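Tralen Marine and Trail Listings - Data Card

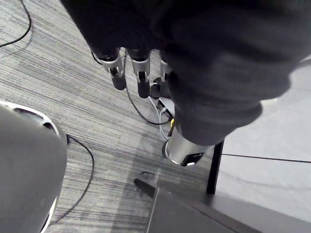
The Tralen listings set holds sales records for used boats, outboard motors, trailers and snowmobiles offered through the Allari dealer network. It was prepared for people who study prices, stock turnover and seasonal demand in the used recreational vehicle trade. Each record covers one unit from intake to sale or withdrawal. Condition is entered by the intake clerk in separate fields for hull or body, upholstery and metal fittings, so that dark gray padded fabric with a few wrinkles and folds is graded apart from any silver metal joint beneath it. Wrinkling alone does not lower the upholstery grade.

Contents

The release contains 3,000 records with 23 fields per record. Of these, 2,540 records end in a completed sale. The remainder were withdrawn by the owner, moved to another dealer or still open when the release was closed in April. Boats and outboards account for 1,355 records.

Files

listings.csv - one row per unit
fields.txt - field names, types and allowed values
grades.txt - wording of the condition grades
changes.txt - corrections made after the first release

Collection

Records were exported from the Kaplan inventory system used at each counter. Dealers send their files every Thursday, and duplicates are removed by matching the stock number and the intake date. Units that were traded in twice keep two records. Asking prices are in US dollars and exclude tax, title and dock delivery.

Known limits

Engine hours are missing for most units built before hour meters were common. Trailer weights are as stated by the seller and were not checked. Snowmobile mileage was entered in kilometers at the Brudeo branch for part of one winter - these rows carry the value K in the unit_flag field and have not been converted.

Use and access

The set may be used for research and teaching. It should not be used to set insurance values or to appraise a single unit. Owner names, hull numbers and registration numbers were removed before export, and users may not attempt to restore them. Corrections should be sent to the Allari records office with the stock number and the name of the field concerned.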